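Bekley Shared Kitchens Project
Progress report to the Nanayakkara Fund
January 11, 2020

Work since October

Grant spending to date is $1,413, all of it on small storage items and printed labels. We have finished sorting in 5 of the 6 homes. The last one, on Urnitau Street, is waiting for the family to return from a trip.

The Livetti Road home was the first where we kept eating and serving tools out of the drawers altogether. They now stand in a cutlery holder with compartments, on the dining table, a few steps from the stove. The holder has holes low down and a drip tray under it. The long spatula goes in with the chopsticks.
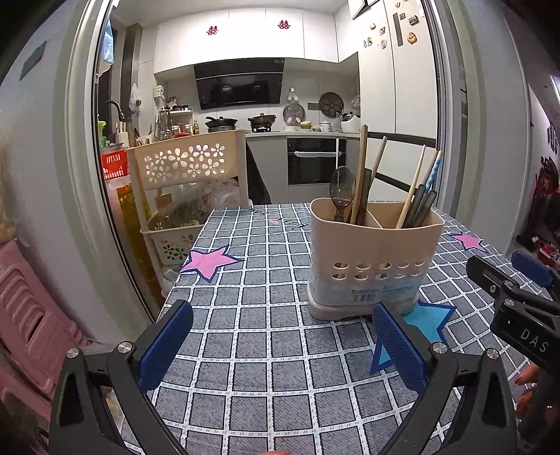 Kanchan Tripathi asked whether the holder would not be better beside the sink, where things could go straight in after washing. We tried that for two weeks. The counter was too crowded and the holder got pushed to the back, so the household voted for the table.

Chopsticks took the longest. The family had 77 single sticks in three drawers, many without a match. We paired what we could by color and length and boxed up the rest. Dark ones and pale ones share the holder, and the blue patterned kind is easy to pick out.

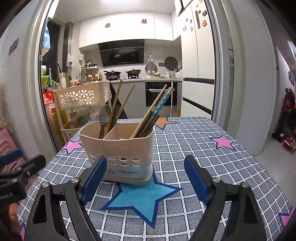 Dry goods and vegetables

The plastic rack behind the table was already in the home and did not need replacing. We only changed what goes on it. Bags of food sit on the shelves, where they can be reached from the table or from the kitchen doorway.

The stove side was left mostly as it was. The family cooks twice a day and wanted their pots to stay on the burners.
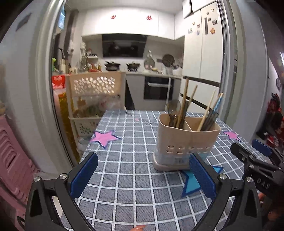

We did agree on one change there, a fixed place for lids, and will check on it at the next visit. The household has also asked for a second drip tray so that one can be washed while the other is in use. The cost is small and fits within the current budget.

Still to do

Urnitau Street needs two visits, one to sort and one to label. After that we will go back to all the homes once and note what has stayed in place. The remaining labels are printed and paid for.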